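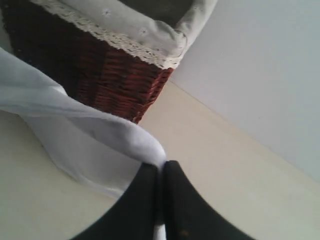

Workshop notebook, basketry conservation bench, Adport
October 2024

Entry 7. Humidity trial on willow and cane samples, continued from August.

The second set of samples was removed from the cabinet and weighed before any handling. The Skotia willow had taken up more moisture than the cane, as it did in the first set, and the difference was greatest in the thinner rods. Weights are entered in the bench ledger under 1,502 and are not repeated in this entry.

The cabinet was held at 50 per cent relative humidity throughout. One reading fell below this during the first night, when the door seal had not been pressed home. The seal has been cleaned and the reading is marked in the ledger. Colleagues using the cabinet are asked to check the lower hinge side, where the gap tends to open.

Bending tests were carried out on the former supplied by Butt. Of the 9 willow rods tested, two split along the grain close to the butt end. Both came from the Lasby bundle, which was cut late and has more side shoots than the rest. It is proposed that Lasby material be left out of the next set and kept for practice in border work.

Dyed samples remain a difficulty. The darker dye left a slight bloom on the surface after the damp period, and this came away on a dry cotton swab. It is not yet known whether the bloom is dye or mordant. No dyed piece should be stored against pale cloth until this has been settled. Unbleached tissue may be used in the meantime and should be changed when marked.

Outstanding: order swabs; relabel the shelf for soaked stock; repeat the weighing of sample C, for which the balance had not been set to zero. The third set goes into the cabinet once the former has been returned.

Last updated: see entry heading
Contact the Adport workshop | Copyright Adport | Back to top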